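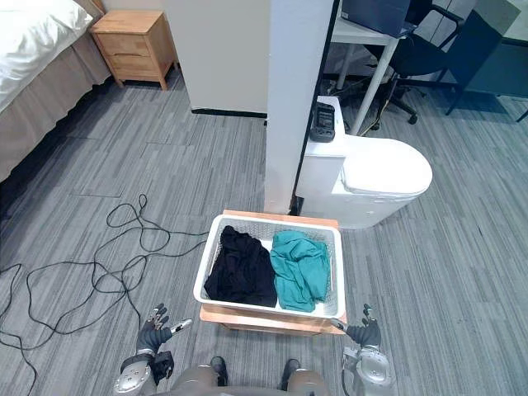

A white laundry basket with black and teal clothes in it.

Guest Laundry and Linen Coordinator, Riltberg Lakeside Lodges

If you have ever come home from a vacation and found yourself still talking about how good the bed was, you already understand a good part of this job. Riltberg is a family-run group of lodges and cabins on the north shore, and we are looking for a friendly, steady person to look after the sheets, towels and guest laundry for the coming season and, we hope, for a good many seasons after that.

Tourism has been kind to our little corner of the lake. When we opened we had five cabins and a gravel lot, and our guests were mostly people who had missed the turn for the state park. Today we have 75 rooms between the main lodge and the cabins, and on a busy summer week we wash up to 3000 pieces of linen. More of our visitors are staying longer, too. Families who used to stop for a night on the way somewhere else now settle in for a week or more, and they bring hiking clothes, swimsuits and small children, so the guest laundry service we started as a bit of an experiment has become one of the things people mention most kindly in their reviews.

What you would be doing

Most mornings start at 7 a.m. in the laundry building behind the main lodge (there is coffee, and it's good coffee). You would sort and wash the linens from the day before, fold and stack them for the housekeeping carts, and keep an eye on what is wearing thin and needs replacing. Later in the morning you would collect guest laundry bags, tag them, wash and fold everything, and get it back to the right door before dinner. You would also place our supply orders with Karico and meet the delivery truck when it comes.

In spring and fall, when things are quieter, you would help the housekeeping team get the cabins at Urnness Point ready to open or close. It's a pretty drive out there and we pay your mileage.

Who we're hoping to meet

Hotel or laundry experience would be lovely, but we have happily trained people who came to us from school cafeterias, farm stands and a bowling alley. You should be comfortable on your feet for most of a shift and able to lift a full bag of wet towels. You'll be speaking with guests every day, many of them visiting from overseas, so patience and a pleasant manner go a long way, and a second language would be a real plus. You need to be 18 or older and have a way to get to work, as the bus does not run out to us before the breakfast shift.

What we offer

The position is full time from April through November, with part-time hours through the winter for anyone who would like them. Pay is hourly and depends on experience, and we'll tell you the rate when we first call you so you can decide whether it makes sense to come in. Everyone who stays through the closing of the season gets a bonus of $1000. Staff lunch is on us, and it comes from D'Amico, the restaurant in the main lodge, so please bring an appetite! We also have a few shared staff rooms for people moving from farther away. They fill up early, so do mention it when you write if you would like one.

How to apply

Please send us a short letter telling us a little about yourself and the work you've done, along with the names of two people we can call. A resume is welcome if you have one handy. You can use the form on our jobs page or drop an envelope at the front desk, where somebody is on duty until 10 p.m. We read everything that comes in and we answer every letter, although it can take us a couple of weeks when the lodge is full. Interviews are held at the lodge, and we'll gladly show you the laundry building and the cabins while you're here.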